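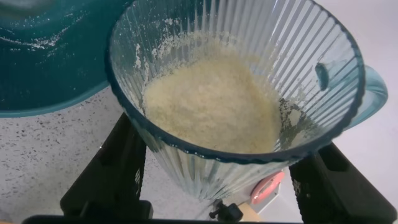

Keeping one arm scooping: notes for the Bradisen meetup
Annelies Auer, 12th May

Okay, slide one. Say hi, thank Florin Stoica for lending me his torque driver (still have it, sorry Florin!). I look after a single arm, we call it Murnix, and all it does is scoop and pour dry stuff. So this talk is about crumbs, cables and finger screws.

Start with the cable. I leave a fat loop of slack at the wrist, then roll the joint to both ends by hand with the power off. Too tight and it tugs on the connector, too loose and it drags through the food. We lost most of January to a tight one.

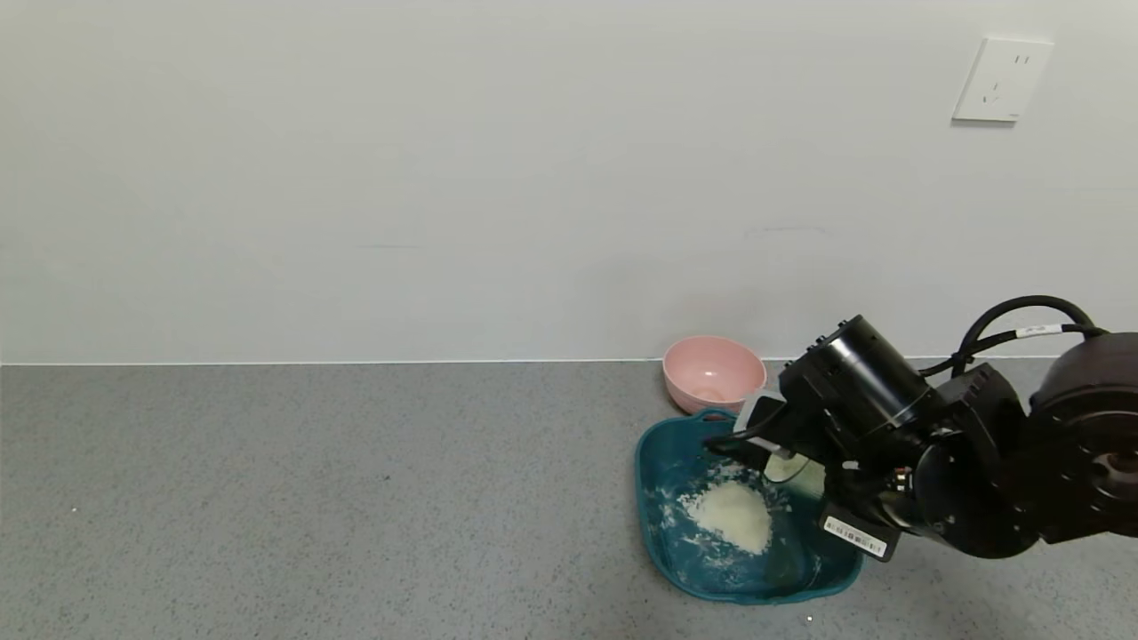 How often do the finger screws need checking?
Every 150 pours, with the arm parked and the power off. I put a paint mark across each screw head so a loose one shows up right away.

Then cleaning. Soft brush first, then a dry cloth, and please don't use the air can, it blows powder straight into the joints!

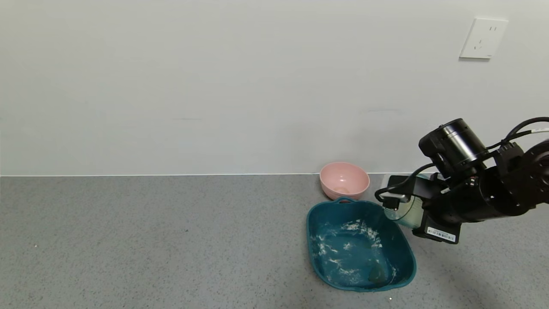
and after the cloth I run the fingers open and shut 21 times, listening for grit. If it crunches, the pads come off. Six minutes a side if you've got the right hex key, way longer if you don't.

Grip force, my favorite slide. I started at 60 percent on the Pluseo controller and crept down from there until things slipped, then went back up a notch. Ribbed cups like the clear one in the gripper here get their own preset, and I redo it any time I swap pads. Powder sticks up near the top inside too, so I weigh the cup after a pour before I trust any numbers.

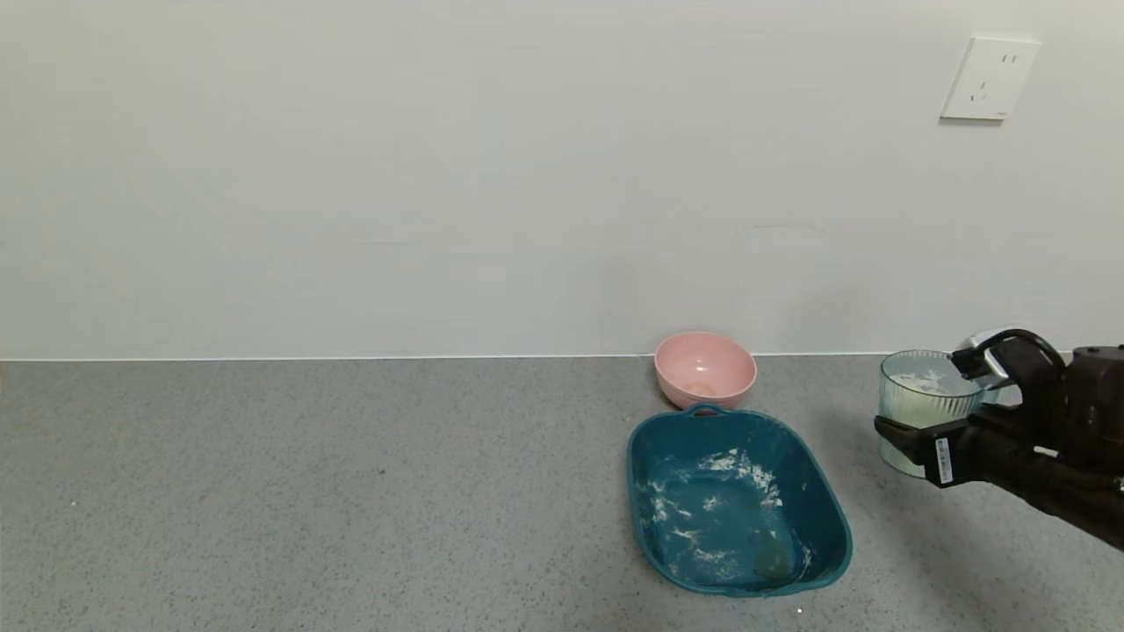 Last bit is wrist zero. I jog to the home mark, check it against the block and save it under a new name, never over the old one. With a pour like this I care most about where the cup sits over the right side of the basin, so that's the spot I test first. Questions, then coffee.

Contact: Annelies Auer, Lloyd workshop | © Bradisen | Back to top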